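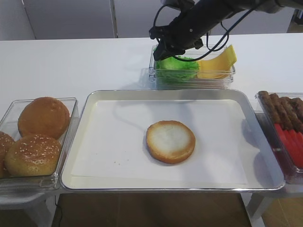
*Assembly station, bottom bun half on the tray, lettuce next.*

## Is the Cidard food kit worth buying for burger assembly, or should I stay with the base gripper?

We have one arm over one table and want it to build plain burgers: bun, lettuce, cheese, sausage, tomato. The Gratness distributor in Gusville quoted the Cidard kit (soft finger covers, wrist camera, mounting brackets, one year of the Lykkegaard grasp software) at $259 a month with a three-month minimum. The base gripper is already paid for.

Questions:

- Does the wrist camera help with clear plastic containers? Our fixed camera does poorly with them.
- Do the covers leave marks on soft bread?
- Can the software be used without the camera?

Output needed is low, 200 burgers per shift at most. Ingredients are loaded by hand.

---

### Answer 1 (accepted)

I ran this kit from January until the end of the minimum term. Comments in the order you asked.

**Camera.** Yes, with limits. The container walls are still a problem, as the edges throw bright lines and the software sometimes reads a line as an object boundary. What improves is the view of the food itself. From the wrist you get the gap between buns, and the gap is what the planner needs.
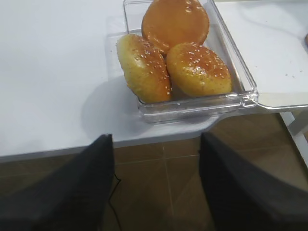
*Wrist view of the bun container, fingers open.*

Set exposure manually. Auto exposure follows the white table and the buns come out too dark. Lock it with the container in view and leave it locked for the shift.

**Covers.** No marks on whole buns at the default force. On cut halves I had dents until I lowered the force limit one step. Sliced tomato is worse – the covers get wet and the next grasp slips. Order a second set and swap them at the break. They are held by two screws per finger.

**Software without camera.** It installs and runs, but the grasp ranking is disabled and you are left with fixed positions. I would not pay for it in that form.

My pick rate on whole buns was 89 percent first try over the last month of the term. Most of the misses were buns resting against a wall. Lettuce was lower and I stopped logging it. 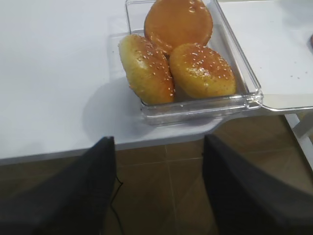

Container loading matters more than the quote suggests, and the Gratness manual gives it one line. The planner prefers a bun that sits flat with free space on two sides. Three buns in a tight cluster give it little of that, and one tipped on its side against the left wall, like the left one here, gets a low score and is usually left until last. With the lid hinged on the right and lying open on the table, enter the lid as a keep-out zone too, or the arm will plan a path that brushes it. You draw the zone once in the setup screen. If the container is moved, draw it again – the zone does not follow.

For your volume I would take the minimum term, log the misses by ingredient, and decide after that. Ask for the brackets to be left out of the rental if you already have a wrist mount. They took them off my quote.

---

### Answer 2

Skip it. Teach fixed positions, use a container with dividers, done. We do rolls this way and never needed a camera.

> *Comment from the asker:* Dividers are possible for the buns. I don't see how they help with lettuce.

> *Reply:* They don't. Put the lettuce on by hand.

---

### Answer 3

One addition on cables. The kit adds a camera cable to whatever is already looped along your arm. Check the slack with the wrist turned to both ends of its range before you fix the clips. Mine was clipped too short and pulled the connector out during homing. The replacement cable was not covered by the rental.

Also check the software term. On my quote the one year started on the shipping date, and the kit reached me three weeks later.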